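Library > Working Papers > Small-Parts Storage > Section 4
Search this collection Enter keywords Go
Print this page | E-mail this page

4. The Drawer Cabinet and the Brown Table

By the time we got to the table study I had already lost a fair amount of sleep over drawers, and I was pretty sure I knew how it would go. You give people a cabinet, you label nothing, and they fill it from the top down until the top drawer won't shut. That was my guess, anyway, and I wrote it in my notebook on the Thursday before we started so I couldn't wriggle out of it later!

The setup was simple. We wanted a big flat surface and a small cabinet standing on it, with the parts left out where they'd be in ordinary use. Figure 1 shows the brown tabletop with the white cabinet, its four drawers with the light wooden fronts, and a few of the loose parts (the orange block with the hole in it got picked up by everyone, I don't know why, it's just a nice thing to hold).
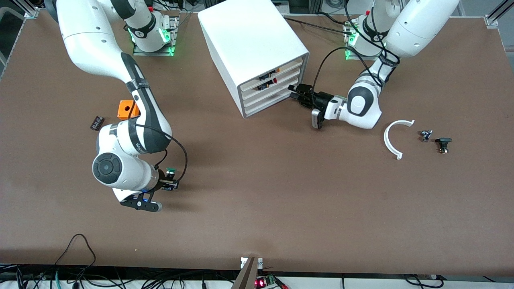 Zdislava Rusnák
Lead author, Ploltar Workspace Study

We logged 688 put-aways over the whole run, in sessions of 30 minutes each. A put-away, for us, meant a part leaving the tabletop and ending up in any drawer at all, right or wrong. I had wanted to score right and wrong separately, but that means deciding where a circuit board belongs, and we argued over that one for most of September. Flat things go in the bottom drawer in my house. In the Kesard pilot they went on top, and those people were perfectly happy.

The top-down guess did hold for the first 6 sessions. After that it fell apart, and I was delighted, because what came next was much more interesting. People started parking things at the front of the cabinet, sort of half put away, and coming back for them later. Small connectors were the worst for this (or the best, if you like a pattern in your data). We ended up calling it "porching" and the name stuck, though our editor at Fistora has asked us twice to find another one.

4.1 Light and background

I should say a bit about the walls too. A dark little part on a brown table is hard enough to spot in good light, and light in a room is rarely even. Figure 2 has a plain stretch of beige wall beside a white surface, and the tone drifts from a pale, pinkish gray to something a good deal browner, with wide soft shadows across the middle. We didn't measure any of it. I wish we had, since 20 of our logged misses were parts that people swore they'd looked straight at.
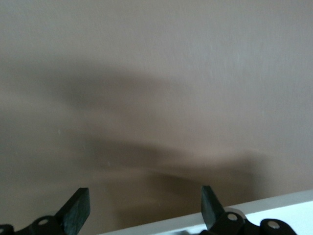
A reader of the first draft objected that we were blaming the light for what was really a color problem, and that a pale mat under the parts would have saved us most of those misses. I think that's partly fair. The Villalobos trays were pale, and people still lost things in them, mostly the clear and white pieces, so you may just be swapping one set of lost parts for another. We'll try a mat next time all the same, and keep the same cabinet so the drawer counts can be compared.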